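4.2 Soft goods and the two gripper controllers

The Gronow controller was reported to handle cloth and plush "without tuning" (Song and Vieira). We doubted this, so we ran it against our older Clerus controller on the two-arm cell, with the same fingers and the same wrist cameras. Each controller got 76 attempts. The operator, Dong-geon Na, was not told which one was loaded. 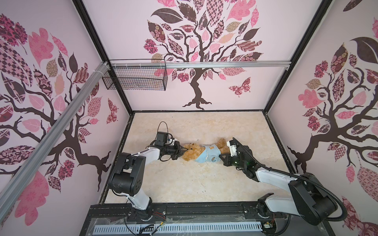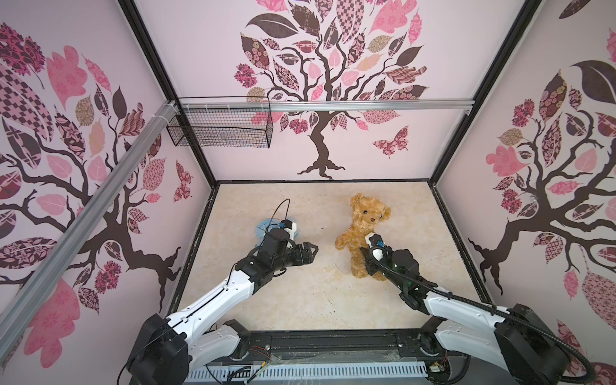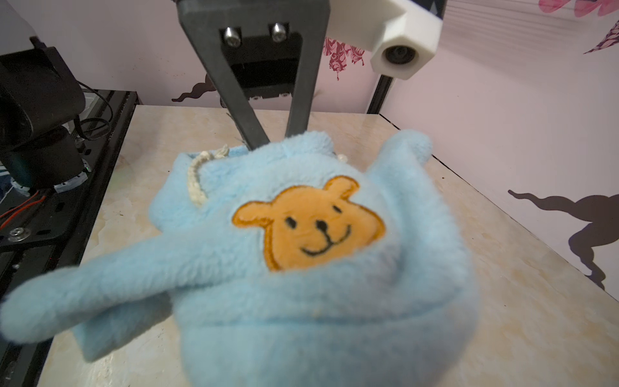

Figure 6. Soft goods in the two-arm cell. Top: bear held at head and legs. Middle: right gripper on the bear, left gripper open. Bottom: wrist-camera view of the fingers behind the top edge of a light-blue fleece item.

Gronow came out ahead by 2 attempts, a gap we would not defend. Most of its supposed advantage shows up in holds like the one in Figure 6 (top), where both grippers have the toy and almost any closing force will do. Fleece is harder to judge. In views like Figure 6 (bottom) the fingertips are hidden by the fabric — a wrist camera alone cannot tell a good pinch from a poor one — and we suspect that some published success counts rest on exactly such views. We scored from the fixed camera wherever the two disagreed.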